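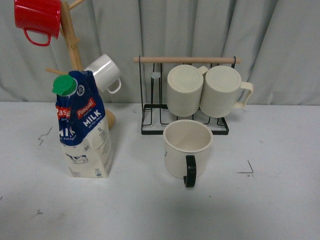

3.2 Arrangement of the drinkware station

The second station of the Pledham layout study concerns the storage of drinkware on an open tabletop in households where wall cupboards are absent or out of reach. Two storage principles are compared. Under the first, mugs hang by the handle from a vertical stand with angled pegs (hereafter the mug tree). Under the second, vessels and dishes rest in a low wire rack. Both principles are common in small rented kitchens, and both have been treated in earlier work mainly as questions of drainage. Our interest is in how they share a surface with items that are in daily use and have no fixed place, of which the milk carton is the most frequent.

The table is white and is backed by a plain gray-blue curtain, so that differences in reach and visibility can be attributed to the objects themselves. The mug tree is of light natural wood. Its pegs are short, and a mug hung on one of them takes an orientation that depends on the shape of its handle and the angle of the peg. Hanging positions were therefore recorded per peg and per mug, following the coding scheme of Shukla and Vahidi. A peg without a mug is coded as free only if a hand can approach it without displacing a neighboring object.

Figure 3. Drinkware station with mug tree, red mug, white mug and one-liter milk carton.

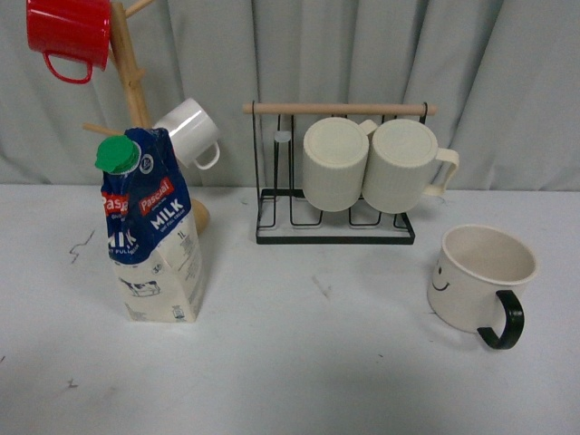 The carton is the main source of obstruction in this arrangement. Standing directly in front of the mug tree, it hides part of the lower stand, while the red mug on the upper peg remains visible. The bare peg on the left lies just above the top of the carton. Under the coding scheme such a peg is visible but restricted, and it is entered in a separate column from pegs that are free. Harish Shukla and Abbas Vahidi coded all layouts independently and resolved disagreements by discussion; most of these concerned restricted pegs.

Clearances were specified in advance. The usable depth of the table was set at 600 mm and the usable width of the station at 700 mm. A strip of 300 mm along the front edge was reserved for pouring and was not assigned to storage. Objects that entered this strip during a session were logged as intrusions, whether or not they were later returned. The mug tree was treated as a circle enclosing the tips of its pegs, a simplification that overstates its footprint at table level but reflects the space that a hanging mug needs when it is lifted off.

Participants in the Narnero group were asked to place the carton wherever they would leave it between two servings. No instruction was given on the direction of the label or the cap. Both were recorded nonetheless, as a carton set down with the cap toward the user can be picked up and opened without being turned. The effect of cap direction on placement is taken up in Section 4.1, together with the results for the wire rack.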